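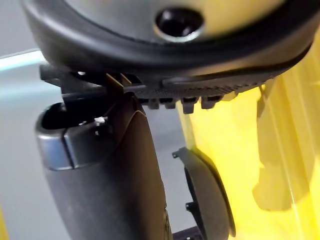
Volume 3, page 2136

CHAPTER 4
The Demonstration Visit

Contents | Previous | Next | Glossary | Index

A demonstration visit allows a prospective user to observe an automated system before any commitment is made. This chapter follows a visit to the Vumach handling laboratory on 6 May 2020, hosted by Violeta Acuña. Students should note that visitors were received in the working area, among the shelves and cartons in daily use, and that no separate stage was prepared.

4.1 Observing the Work

The visitor should first watch the hands. Two arms may share one object, and the manner in which they share it reveals much about the system. At Vumach the object chosen was a black tray with a curved outline similar to that of a shoe. Acuña asked each visitor to record where the grippers met the tray and at what angle it was held. Speed was to be discussed only after these notes had been compared.
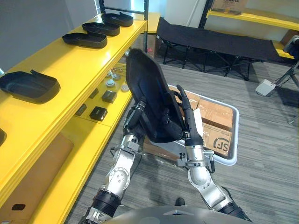 Should a visitor ask to see a task repeated?
A repeated task is a reasonable request at any demonstration, and the host should be told of it before the visit begins.

4.2 Preparing the Written Report

The report separates what was observed from what was stated by the host. Each claim made in conversation is entered with the name of the speaker.

Related chapters
The Himura Open Day
Site Rules at Hoàng
Grorard: A Visit Report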